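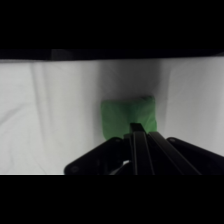 May 13, 2019

Bean bag day again. I had meant to write up the fabric orders first, but Sabina Tóth came by with her coffee and a strong opinion about filling, and the morning went where mornings go. So this entry is mostly about the little bags, and the fabric orders will have to wait for another page.

The green ones are now my favorites of everything we have sewn for the tossing set. The color is a good quiet leaf green, a bit softer than the swatch Bururine sent us, and it sits nicely against white cloth without shouting. Isauro thinks it is dull. He wanted the orange, and I promised to write that down here, so there it is, Isauro.

Shape first. We cut square and round the corners off, and I am still glad we did. The first batch had sharp corners and they always went hard and pointy once turned, however patiently you poked at them with the chopstick. With rounded corners the seam puckers a little all the way along, but I like that, it looks like something a person sewed. Miloslav Procházka would rather have it pressed flat. I told him he may press as many as he likes.

Filling is where Sabina and I spent most of our time. She says we are overfilling, and I have come round to her side, grumbling. A bag that is stuffed tight rolls off wherever it lands, while a slack one slumps and stays put. I went down to 910 grams for the whole tray of bags, which felt stingy when I was scooping, and then I picked one up and it was lovely in the hand - heavy at the bottom, with a bit of give at the top. Going to leave it there unless someone talks me out of it.

The closing seam still bothers me. I am doing it by hand with doubled thread, 18 stitches, and it holds, but it takes me forever and my thumb is sore. Yoga Chong suggested leaving the gap on a straight side and topstitching all four sides by machine at the end. I tried it on 2 bags after lunch. One came out fine. On the other I caught filling under the needle and said a word I won't put in the notebook. Worth another go with the filling shaken well down and a pin or two across.

White cloth: please, whoever uses the big piece next, fold it and put it back on the shelf above the Prallstead boxes. It creases if you look at it, and I don't mind a few soft folds, but last time I found it balled up behind the ironing board.

Still to do: thread (the green is nearly gone, the Clullach spool is the closest match), ask Svatopluk if the Sýkora remnants are ours to cut, and find my good scissors, which I last saw on his side of the table.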